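About Flesura

August
By Siriporn Wattanapong

Flesura is a small school of bookbinding and paper repair. It was started by two friends, Canan Polat and Gonzalo Prieto, who met when both were working at a printing house and wished to learn the older way of making a book. At first they taught in the evenings, with one sewing frame between them. Now we have two rooms, a good press and a library of 400 books that students may take home.

Our beginners' course lasts nine weeks. In this time every student folds, sews and covers a notebook, and after that repairs an old book of their own choice. Many people bring a cookery book or a dictionary from the family. We are always glad to see these, also when the back is missing.

We use plain white paper for the first lessons - it shows every crease, so the student learns quickly to have a light hand.

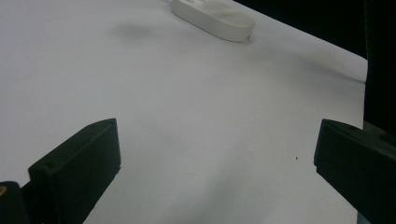
Our teachers

Canan teaches sewing and covers. Gonzalo takes care of the repair classes and is the person to ask about glue. Guðlaug Bjarnason joined us later and teaches the making of boxes. Nantana Onsri answers the letters and the telephone, and she knows which courses still have places.

How to join

You do not need experience or your own tools. Please write to Nantana and tell her if you prefer the morning or the evening group.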